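Robot teaching by demonstration

Last revised 15th August, by Ekene Adeyemi
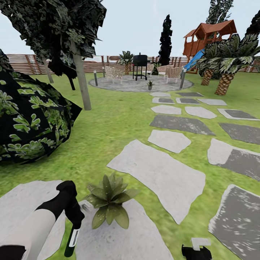

Robot teaching by demonstration is a way of getting a robot to do a job by showing it the job instead of writing out each motion in code. A person either moves the arm by hand or drives it from a distance, and the recorded motions are later used to train a control program. It is also called learning from demonstration or imitation learning. Supporters describe it as the quickest road to useful household robots. The evidence for that claim is thinner than the publicity suggests.

Methods

In hand guiding, the teacher holds the arm and pushes it through the task. It needs little equipment, but the teacher's body often blocks the robot's cameras, and two arms are hard for one person to guide at once.

In remote control, or teleoperation, the teacher works a pair of handles, a headset or a smaller copy of the arm. The robot may be real or simulated. Simulated settings include kitchens, workshops and back yards, where a two-armed robot can be made to pick up a bottle by the neck among garden plants and stepping stones. A spill costs nothing there. Neither does a bad grip, and critics say this is part of the trouble, as contact and friction are the things simulators handle worst.

Claims and results

Pletel, a maker of remote control handles, stated in March that 16 demonstrations were enough to teach a simple pick-up task. The test used one object, in one starting position, under one set of lights. A later trial by Dindeck collected 400 demonstrations of a similar task and kept 344 after throwing out failed or clumsy ones. The company reported good results on objects the robot had already met and gave no figure for new ones.

The Shawky collection, often cited as proof of variety, holds 256 recordings. Many are near copies of each other, made by the same few operators with the same habits. A robot trained on them tends to pick up those habits, including pauses that serve no purpose.

Criticism

The word "teaching" is itself disputed. A robot that repeats a motion has not been shown to know what the motion is for - it may stop working when a chair is moved. Operator labor is also left out of most cost estimates, although skilled remote operators take weeks to train.

See also: Hand guiding; Pasilell control handle; Teleoperation

Contact the editors | Copyright and reuse | Back to top

This site uses cookies to remember your reading settings. Accept | Manage choices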